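Clearing and Reorganizing a Shared Kitchen Before Handover
Rustside Housing Office - Resident Guides

This guide applies to residents of Rustside who are leaving a furnished unit or transferring it to another tenant. It explains how to empty, clean and reorganize the kitchen so that the handover inspection can be completed in one visit. Residents in the Lozano building should also read the separate sheet on gas appliances.

Allow 5 hours for a standard kitchen. The work may be divided over two days, but the refrigerator must be emptied and switched off the evening before the inspection.

What you will need

- Dish soap and white vinegar
- Microfiber cloths, including one kept dry for finishing
- A soft brush or an old toothbrush
- A vacuum cleaner with a narrow nozzle
- Painter's tape and a marker
- Cardboard boxes for items you are taking with you
- The inventory form issued when you moved in

If you no longer have the inventory form, write to the office and quote form 413. A copy will be sent to you by email. Please do not prepare your own list in its place.

Step 1. Separate your property from the unit's property

Begin with the inventory form and not with the cleaning. Every item on the form stays in the kitchen. Place your own belongings in boxes and move the boxes out of the room before you continue. Items left behind by earlier tenants that do not appear on the form are treated as yours for the purposes of disposal.

Mark any damaged inventory item with painter's tape and leave it on the counter. Normal wear is not charged. Chips, burns and missing handles are noted by the inspector and discussed with you on the spot.

Step 2. Empty the cabinets from the top down

Work from the highest shelf to the lowest. Crumbs and dust fall as you go, and a lower shelf cleaned too early will need to be cleaned again. Stack plates no higher than 8 on the counter.

Discard opened dry goods. Unopened goods with a valid date may be taken to the exchange shelf in the laundry hallway, which is open until 9 p.m.

Wipe each shelf with warm water and a small amount of dish soap, then with a second cloth dampened with plain water. Leave the doors open for at least an hour. Shelf paper must be removed, including any adhesive. Vinegar left on the residue for several minutes will loosen most of it.

Step 3. Clean the drawers

Remove each drawer fully where the runners allow it. Most drawers in Rustside units lift out when the front is raised slightly at the end of its travel. If a drawer resists, do not force it. Clean it in place and mention it on the form.

Vacuum the corners first. Wet crumbs turn into paste and are difficult to remove from the joints. For wooden drawers, use a cloth that has been wrung out well and wipe along the grain. Do not soak the base. A thin drawer bottom that takes up water may swell and jam against the runners.

Dry each drawer completely before anything is put back in it. Metal flatware stored in a damp drawer will spot, and the inspector will ask for it to be washed again.

Step 4. Sort and return the flatware

Wash all flatware, including pieces that have not been used. Dry it by hand. Sort it by type on a clean towel and compare the totals with the inventory form while everything is still in view.

Return knives first, laid flat with all handles facing the same way. Forks and spoons follow. Serving pieces and can openers belong in the second drawer. Sharp kitchen knives are kept in the block or in a sleeve and must never be loose among the table knives.

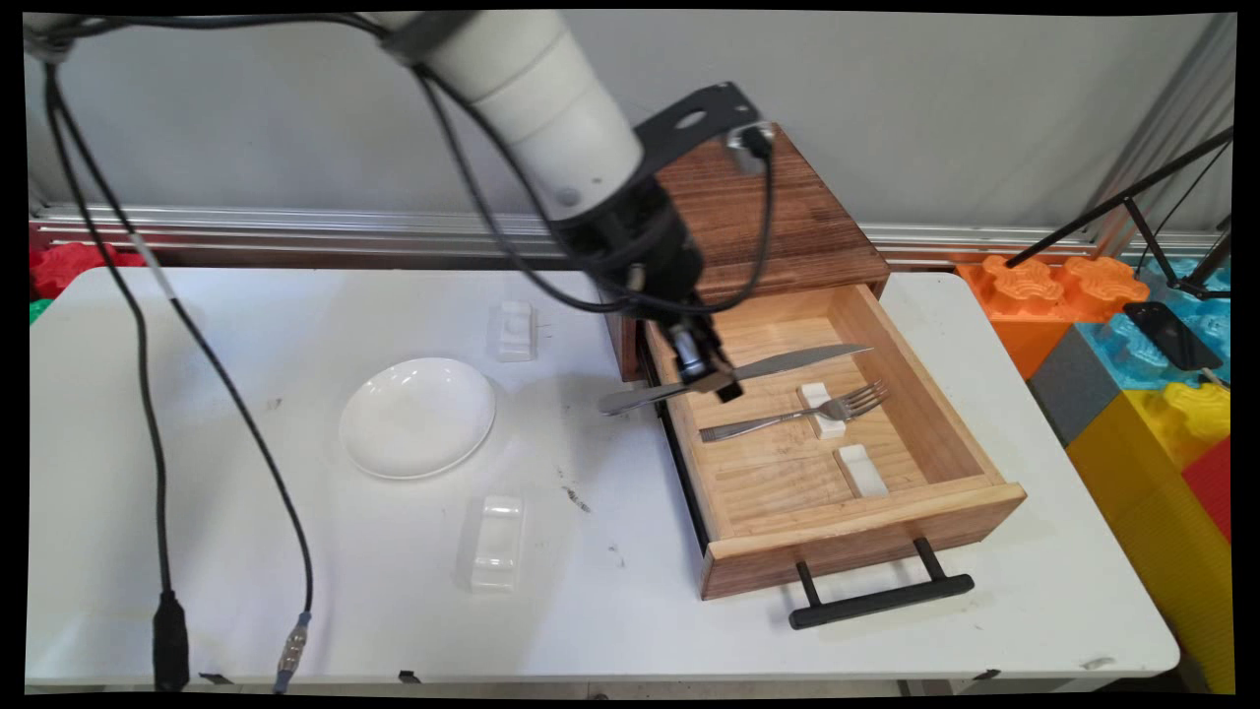
Simin Zarei wrote to the office that she lines up the handles toward the front of the drawer, as it lets her children set the table without reaching over the blades. The office has no objection to this arrangement, provided that all handles point in one direction.

Yevdokiia Stetsiuk asked whether a divider tray bought by the tenant may be left behind. It may, if the next tenant agrees in writing. Otherwise it should be removed with your other belongings.

Step 5. Finish the counters, sink and floor

Clear the counter of everything except the items marked with tape. Clean the sink and the drain strainer, and run hot water for a full minute. Wipe the faucet with vinegar if there is scale around the base, then rinse it and dry it.

Clean the floor last - start at the far wall and work toward the door. Pull out the stove only if it stands on wheels.

Step 6. Book the inspection

Inspections are booked through the Lerkico resident page or by calling extension 3971. In July, when many leases end, please book two weeks ahead. The inspector for the north wing is Charoen Paisan, and the inspector for the south wing is Fongchan Nakpan.

Have the completed form ready and signed. Keys are returned to the front desk after the inspection, in the envelope provided. A missing key should be reported before the appointment so that a replacement lock can be ordered.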